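The Ridberg Finding

Report to the Board of the Ikard Bottling Works, concerning the stoppage of Cell 9 at the Ridberg plant on 05/02/2023.

The undersigned was directed to establish why the arm in Cell 9 closed its gripper on a bottle of Truvora cordial and did not open it again when told to. The bottle broke. An operator, Si-woo Um, was standing inside the yellow line at the time and received a cut to the left hand, which was dressed on site. No other person was hurt.

The duty of the cell is simple. A bottle is set upright in the tray. The arm takes it by the neck, lifts it, carries it across the table and lowers it into a compartment of the red crate. The Seok controller then waits for the next bottle. The cell had done this for 12 weeks without an entry in the fault book.

Mr. Um was interviewed twice. On the first occasion he stated that he had crossed the line to straighten a bottle that had been set down badly, and that he believed the arm to be at rest. He was asked on what grounds he believed this. He replied that it had the look of being at rest.

The controller record supports him in part. The arm had been holding its position over the tray for 200 seconds, fingers open, with a pick order in force. It had not been stopped. It was waiting for a signal that the bottle was standing where it should be, and that signal came when Mr. Um put the bottle right. The fingers closed at once. His hand was still on the shoulder of the glass.

He pressed the stop. The stop worked as it was built to work - it removed power from the joints and left the gripper shut. Mr. Um then reset the cell from where he stood, which the lockout procedure forbids, and sent the open command. The gripper received it as a command to close, and applied the greater force. The glass failed at the neck.

The reversal was traced to a change made the previous November, when the gripper's two commands were exchanged in the manual menu and left alone in the automatic one. The change carries initials. They are those of the undersigned, who held the post of controls supervisor at Ridberg until the end of that year.

This was reported to the Board on the evening it was found, with an offer to withdraw. The Board's answer was that no other person on staff could read the old menus, and that the inquiry should proceed. The undersigned records his objection to that answer and his compliance with it.

At the second interview Mr. Um was informed of the matter of the initials. He was silent for a time and then asked whether the report would still say that he had crossed the line. He was told that it would. He asked whether it would say why the bottle had been crooked. He was told that this had not been determined, and he said that he had set it down himself, in a hurry, having been asked to make up the morning's count.

It is therefore found that the injury had two causes, the entry of an operator into a live cell and an error in the manual menu, and that the second was present for some months before the first. The menu has been corrected. A lamp is to be fitted which will remain lit for as long as a pick order is in force, whether or not the arm is moving.

The sequence has since been rebuilt in the plant simulator and run under the corrected menu, with the order held open over a standing bottle.

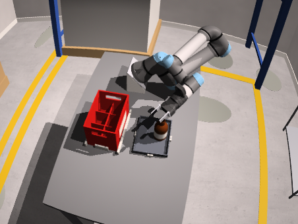

The open command was sent from the manual menu, and the simulated gripper opened. Mr. Um, who had been invited to attend, asked that it be sent again, and it was. He has returned to Cell 9 at his own request. The undersigned has asked to be relieved of further duties at Ridberg and awaits the Board's reply.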